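Zorkton opens its service routine for hand-held grippers to all users

Conport, 2023-07-01

Zorkton, the maker of hand-held grippers for recording household work, publishes from today its full routine for setting up, cleaning and repairing the paired units. Until now the routine was given only to customers with a service contract. It can now be read and printed by every person who works with a pair, also when the pair was bought second-hand.

The routine was written by Leire Garrido, head of service at Zorkton, together with Tirta Pillai, who trains the operators. It describes one pair of grippers, left and right, from the moment the box is opened until the fingers are worn and must be changed. The text has 3 parts: set-up, daily care and repair.

"Our users are good at folding clothes and laying tables, but many of them have never held a screwdriver for their work," says Leire Garrido. "We wanted to write it so that a person can follow it at the kitchen table, with the unit in one hand and the page in the other."

Set-up begins with the label. Each unit has a number and the Chinese character for its side on a white sticker, with a QR code next to it. The operator reads the code before the first recording of the day, first the left unit and then the right one. If the two are exchanged by mistake, the recordings of the whole day are stored under the wrong hand, and to correct this afterwards takes a long time. Zorkton asks users not to clean the sticker with alcohol, as the print becomes pale.

After the label come the fingers. They should close evenly and meet at the tips. The routine proposes a simple test with a piece of thin cotton: the unit grips the cloth at one edge, and the operator pulls softly. If the cloth slides out on one side only, the fingers are not level and the hinge must be looked at before work starts.

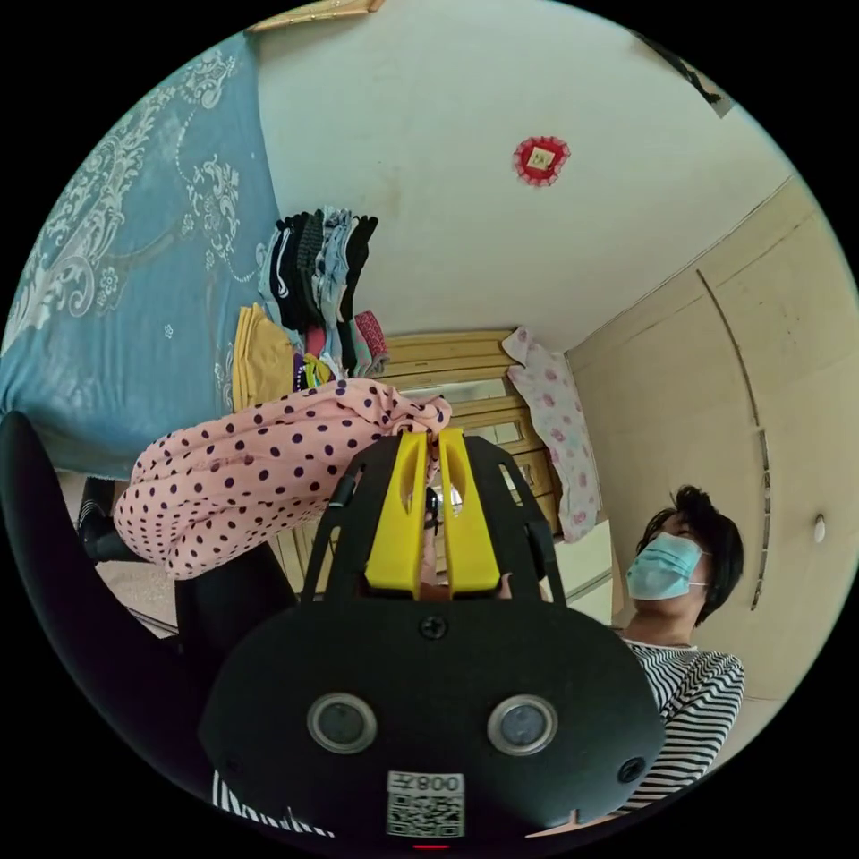
Left-hand unit with yellow fingers, holding a polka-dot garment during clothes handling.

Daily care is short. Fluff from towels and knitted clothes collects in the openings of the side frames and at the hinge, and it should be taken out with a dry, soft brush. The two round sensors in the front plate are wiped with a lens cloth only. Compressed air is not allowed, which is a change from the earlier version of the routine. The service workshop in Conport had received several units where the air had pushed dust behind the sensors.

The screws are checked every 1000 grips, and the fingers are changed after 2000 hours or earlier if the tips show cracks. The screws in the front plate have a cross head and need only a hand tool. "Please do not use an electric screwdriver," says Tirta Pillai. "The thread sits in plastic. Turn until you feel resistance, then a quarter turn more, and stop there."

The repair part explains how to change a pair of fingers, how to replace the hinge and how to close the front plate again. All other work, including the sensors and the electronics, stays with the workshop. A unit sent for repair should always travel together with its partner - the two are adjusted as a pair, and a single unit that comes back from repair can close a little differently from the other.

Before publication the routine was tried at Holico, a company which records housework in private homes and has 207 pairs in use. Everett Greenberg, who is responsible for the equipment there, gave the pages to new operators on their first morning. "They asked me fewer questions than I expected, and the most of them were about the brush," he says. Following his comments, the drawing of the hinge was made larger and the order of two steps was changed.

Spare fingers, hinges and screws can be ordered from Wojcik, the parts distributor of Zorkton. Brushes and lens cloths are not included in the spare parts set and can be bought in any camera shop. A second edition of the routine, with a chapter about storage and transport, is planned for November.

Press contact: Esperanza Iwasaki, Zorkton, Conport
Service questions: Noemi Ridgeway, Zorkton service workshop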